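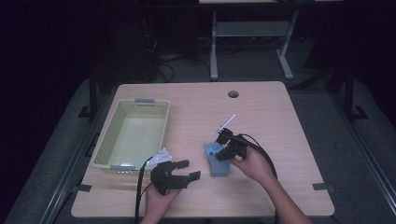

Duygu Avcı
Office and Stores Coordinator, Altıntaş

Hello again from the first floor! It's my turn for the October newsletter, and I was told I could write about anything I liked as long as it wasn't the parking. So I'm writing about baskets. Pale green plastic ones, to be exact, with the little holes along the sides and the handles that clip onto the rim.

If you've been anywhere near the stores cupboard lately you'll know why. For years we kept everything in cardboard boxes, and for years I've moaned about them. The bottoms went, the flaps tore off, and whatever was written on the side was never what was inside. I once opened a box marked TEA TOWELS and found a desk fan, two staplers and the Christmas quiz answers from before I started. The tea towels were in a box marked PHONES. I still don't know where the phones are.

Anyway, I finally had a morning with no deliveries booked, so I pulled the whole lot out onto the floor and made a start. Alper Kurtuluş from accounts came in for a pen and was there until lunch, poor man. He turned out to be very good at it (much more ruthless than me) and if your old mousemat has gone, please speak to him and not to me.

We ended up with 17 baskets on the shelves. They're the open sort, so you can see straight in, and I went for the flat-bottomed ones after a bad time at home with a ridged kind that I could never get the crumbs out of. The holes are good for letting a bit of air round things, and you can tell from the side whether there's anything in there at all. I did look at some lidded tubs in the Stidanura catalogue, and very smart they were too, but I know this office. The lids would have been in a pile in the corner by the end of the week, and somebody would have been using one as a tray for biscuits.

Now, the handles. I have had more questions about these handles than about anything else I've done here. They're a gray-blue plastic and they simply clip over the rim, which means you can put them wherever you want them. Most people would put one at each short end and leave it there. I've been trying one on a short end and one on a long side, and I like it more than I thought I would - you can pull the basket towards you with one and steady it with the other. Alper says it looks wrong. Alper is entitled to his opinion. If you want to move them, go ahead, only do push down until they're properly seated before you lift anything heavy. I dropped a basketful of batteries on Monday and I was finding them under the shelving all afternoon.

While I'm here, a word about cloths. The blue ones are for tables and worktops. They live in the top left basket, the one nearest the door, and when you've used one it goes in the wash bag on the hook. It doesn't go back in the basket, and it doesn't get left in a little heap on the meeting table for the next person to find! I know it's only a cloth, but I do the wash bag on a Thursday, and what isn't in it doesn't get washed.

And the tables too, while I'm having a grumble. I'm very fond of the light wood-grain ones with the rounded corners, mainly for the sake of my hips, which had a lot of trouble with the old square-edged ones. The round hole in the top is there for cables. It's a cable hole. I've had a teaspoon, pencil shavings and half a cereal bar out from underneath one of them, and the carpet below is gray and doesn't forgive. Please use the bin.

A few of you have asked whether you can have a basket for your own desk. Yes, within reason. I've got some put by, and the price is so low that it hardly bothers the stationery budget. Just send me a message with what you want it for, and I'll bring one round with a pair of handles. I won't be asking for a business case, whatever Alper tells you. The Clanix team already have theirs and are using it for headphones, and it looks lovely and neat, apart from the leads, but I don't think there's any hope for leads.

What I would like is help with the labels. At the moment they're in my handwriting, on masking tape, and I've been told that my "mugs" reads as "bugs". If anyone has a label maker at home they'd be happy to lend for a day or two, I'd be so grateful, and I'll supply the tape. I'd like the words kept plain. "Batteries" for batteries, that kind of thing. "Miscellaneous" is banned! We had three boxes of it before and it took us longer to go through those than all the others put together.

There are still some odds and ends waiting for their owners on the windowsill in stores: a green umbrella, one glove, a very nice tin with nothing in it, a Stundard mug with a chip in the handle and a child's recorder. Have a look when you're passing. I'll leave them there until the end of October and then the tin is coming home with me.

The cupboard is open all day and the light switch is on the outside, behind the door, where it has always been. Come and have a nose, and bring back my good scissors if you've got them.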